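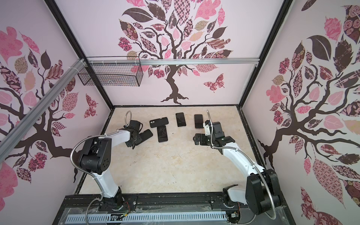 Siham's comment on the last entry was that the drift in the adhesive peel results is more likely humidity in the conditioning cabinet than the batch of paste, and that I should stop blaming the paste until the cabinet has been logged over a full weekend.

Dec 4, 2024

Cabinet logged from Friday evening to Monday morning. She is right about the cabinet, at least in part. Relative humidity sat at the set point while the door stayed shut, then fell after each opening and took most of an hour to come back. The strips pulled on the old schedule went out during that hour. Whether this covers the whole drift I can't say yet.

Peel tests, wallpaper paste on primed board, 90 degree pull, same crosshead speed as before:

Jenby paste, old tub: in line with the earlier mean. Failure mostly in the paper backing.
Jenby paste, new tub: lower, with more scatter. Failure mixed, paste left on the board side in patches.
Firkon paste: lowest of the set, but consistent. Clean release from the primer.

The Firkon result is probably the primer. Board for that set came from the rear stack, which Doaa primed with what was left of the first can. Not a fair comparison. Repeat on board from the front stack before anyone quotes it.

Strip preparation. Cut with the paper grain, soaked 2 minutes, pasted, rolled with the 600 g roller, three passes. The roller bearing is stiff again and drags to one side on the return. Wiped and oiled; improved but not cured. Strips with a visible ridge were discarded before conditioning and are not in the results.

Load cell zero moved slightly between the morning and afternoon sets. Re-zeroed before each strip after lunch. Morning set corrected from the readings before and after – crude, but the shift is small next to the scatter. The upper clamp jaw also needs new facing. Paper slips in it at higher loads and leaves a step in the trace that can be mistaken for the start of peel.

Vandana asked whether the mean should be taken over the full trace. No. Drop the first section, where the load is still building, and the last, where the strip runs out. Same limits for all sets, written on the inside cover.

To do:
Front stack board for Firkon, two sets.
New tub again, strips out of the cabinet one at a time, door shut between.
Ask Khadija for the primer can number.
Order clamp facing.

Cabinet logger left running. Spare battery is in the drawer under the balance.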